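**Rikport Community Pantry is looking for a Kitchen Coordinator (part time) and for home cooks to join our Murwood recipe project**

Posted 18/03/2019

Hello, and thanks for stopping to read this. We have two things to ask of the neighbourhood this autumn, and it seemed simpler to put them both in one notice than to have two pieces of paper flapping about on the board at the library. The first is a paid job. The second is an invitation to anybody at all who cooks at home, whether you do it well or badly or only when the kids are staying.

If you haven't come across us, we run a weekly lunch and a small food cupboard out of the old Whitfield hall, on the Murwood side of the railway line. We've been going long enough that some of the children who used to colour in under the trestle tables now come back and carry the trestle tables, and it's a lovely thing to see. Last year we served 2780 lunches, which surprised all of us when we added up the book, and gave out 631 boxes of groceries on top of that. It's grown a fair bit faster than our cupboards have.

## The job: Kitchen Coordinator

You'd be the person who knows what's in the fridge. That's the heart of it, really. You would plan the lunch from whatever has been donated that week (be ready for pumpkin, there is always pumpkin), order what's missing, and keep the kitchen running kindly and safely while a mixed bunch of helpers chop, stir, wash up and tell you about their knees.

The position is 10 hours a week, spread over two mornings and a bit of time at home for the ordering. We pay the award rate plus super, and the contract runs until the end of November with every intention of carrying on if our funding is renewed. We'd love to promise more than that but we would rather be straight with you.

What you'd be doing, in no special order:

- Planning and leading the cooking of one hot lunch a week, with a vegetarian choice that isn't an afterthought
- Keeping the stock sheet and the temperature log up to date
- Ringing our suppliers, and being nice to them even when the bread is late
- Showing new helpers how things work, where the aprons live and how to light the back burner
- Writing a short note each month for our newsletter

We need somebody with a current food safety certificate, or who is willing to get one in the first few weeks (we'll pay for the course). You'll also need a police check, and we'll pay for that as well. Experience in a café, a school canteen, an aged care kitchen or a big family would all count in your favour. A driver's licence is handy but please don't be put off if you haven't got one. The bus stops at the corner.

The kitchen itself is small, and it gets warm. There is a step at the back door, though the side entrance has a ramp and the benches along that side have been set lower. If there's something you'd need changed to do the job comfortably, tell us, and we'll do our level best.

## The call: cooks for the Murwood recipe project

Now for the other part. The council has given us a grant of $3000 to put together a cookbook of what people in our suburbs really eat at home. We don't mean restaurant dishes or the things you'd make to impress your sister-in-law. We mean the dinner you make when it's been a long day, the soup your grandfather swore by, the slice that gets asked for at every funeral. If it has a tin of something in it, all the better!

Taking part is easy. You bring one recipe and cook it with us in the hall kitchen while somebody writes down what you do, including all the bits you never think to mention, like how you know the onions are ready. Allow a morning. We supply the ingredients and there's always lunch at the end of it, and everyone whose recipe goes in the book gets two copies to keep. You don't need tidy handwriting or perfect English. We have helpers who can translate from Spanish, Greek, Vietnamese and Arabic, and if yours is another language, let us know early and we'll ask around.

Under 16s are very welcome with a grown-up. We'd be particularly glad to hear from people who have moved here in the last few years, and from anybody who remembers what was cooked in the Skastar cannery canteen before it closed, as we have been told there was a curry worth recording and so far we've collected four versions of it, none of which agree.

## What to bring on the day

1. Your recipe, in whatever state it's in. The back of an envelope is fine, and so is your memory.
2. Any pan, tin or special spoon that the dish won't come out right without. We have plenty of ordinary pots, but we know how people feel about their own. Please put your name on the bottom with tape, and on the lid too, as lids go wandering and it's hard to tell whose is whose once they're sitting by themselves on top of a cupboard.

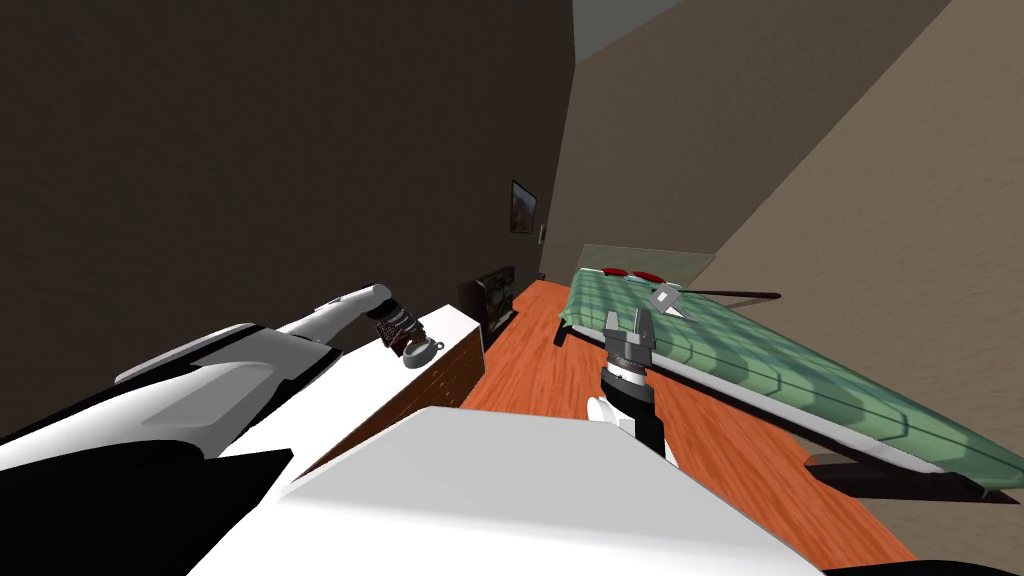 3. Closed shoes, and something to tie your hair back with.
4. A story to go with the dish, if there is one. Two or three lines will do, and we can help you write it up over a cuppa.
5. A list of any allergies, yours or those of whoever is coming along with you.

## How to get in touch

For the job, please send us a letter of a page or so telling us why you'd like it, along with your work history and the names of two people we can ring. We don't use a form. You can leave it in the letterbox at the hall or hand it over at any of our lunches, marked for Marisol Ruiz-Ortega. She'll be having a chat with everyone on the shortlist, and that chat will involve making a salad together, so wear something you don't mind splashing. Everyone who applies will get a proper reply, even if it takes us a little while.

For the recipe project, there's a sign-up sheet on the clipboard beside the urn. Put down your name, a phone number and the dish, and we'll ring you to find a morning that suits. If you'd sooner talk it over first, come and eat with us. Lunch is on the table at noon, it costs whatever you can manage, and there's a good chance it will be pumpkin.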